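Butia Forums > Student Teams > Manipulation
Thread: Towel folding for our club demo, wrist view is mush

nrmoon
Hi everybody! I mentor a high school robotics club (we call our project Pillness, please don't ask, the kids voted) and our demo is due at the end of August. Two arms, one towel, fold it neatly on a table in front of parents. We have 71 demonstrations recorded so far and the plan was to train on the wrist cameras plus the head camera, all together. Cheuk-hei, one of our juniors, went through the wrist recordings last night and came back pretty discouraged, because an awful lot of it looks like this.
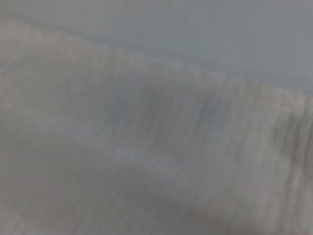
My question is whether you would throw these out before training or leave them in. The kids are split right down the middle and I promised I'd ask people who have done it before. My own feeling is that there's still something useful in there, because even with all that streaking you can follow the pale upper edge of the cloth slanting down against the gray behind it, and an edge is what you want when you're folding. But I coach, I don't train models, so be gentle with me.

drunder_wyc
Welcome, and good luck to the kids! I'd leave them in. When your arms are doing the real demo the wrist cameras will blur in exactly the same way, and if the model has only ever seen crisp cloth it's going to have a bad afternoon. We cut all our blurry stuff the first year and were sorry.

a_fonseca
I'll disagree with Wycliffe here, in a friendly way. Leaving in a little blur is fine. Leaving in long stretches where the camera is pressed up against pale cloth and there's nothing else to go on is a different story, and with 71 demos you don't have much to dilute it with. Have them fix the exposure first. Shorter shutter, more light, then record again. What's your exposure set to?

nrmoon
Cheuk-hei says 3000 microseconds on the head camera and auto on the wrists, which I'm guessing is the answer you were hoping for.

a_fonseca
Ha, yes. Lock the wrists at 2000 and bring in a lamp or two. Auto will stretch the shutter whenever the light drops, and it'll do it differently on each arm.

tahmineh_al
Could you post what the head camera sees? Everybody is arguing about the wrists, and for a towel I'd want to know if the head view can carry most of the job.

nrmoon
Of course! I was so busy fretting over the wrists that I forgot. I'm also putting down what we've got on the to-do list, since you're all being so generous with your time.

1. Lock exposure on both wrist cameras and re-record 5 demos as a test before we commit to anything bigger.
2. Look at the head view properly. Both grippers are over the far half of the towel, one near each upper corner, and I think the corners read pretty well considering it's an off-white towel on a white table.
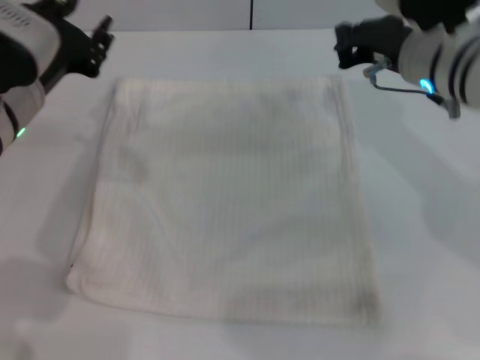
3. Try a darker towel, or a colored cloth on the table. (Afonso will like this one.)
4. Train once with the wrists and once without, same demos, and compare.

tahmineh_al
Thank you, that's much better than I feared. The far edge is a bit soft but it's fairly straight, and the darker hem on the right side gives you something to hold on to. I'd do number 4 first, before anybody re-records a thing. It costs you a night of computer time and it might settle the whole argument.

drunder_wyc
Agree with Tahmineh on the order. I'm still against the dark towel, though. If the parents are going to see a white one, practice on a white one.

a_fonseca
And I'm still for it – at least until the kids have one policy that works, and then they can go back to white. White on white is a hard place to start.

nrmoon
You've given us plenty to chew on, thank you all so much! We'll do the comparison first and I'll report back. The kids are bringing in a blue towel too, and I'm staying out of that one.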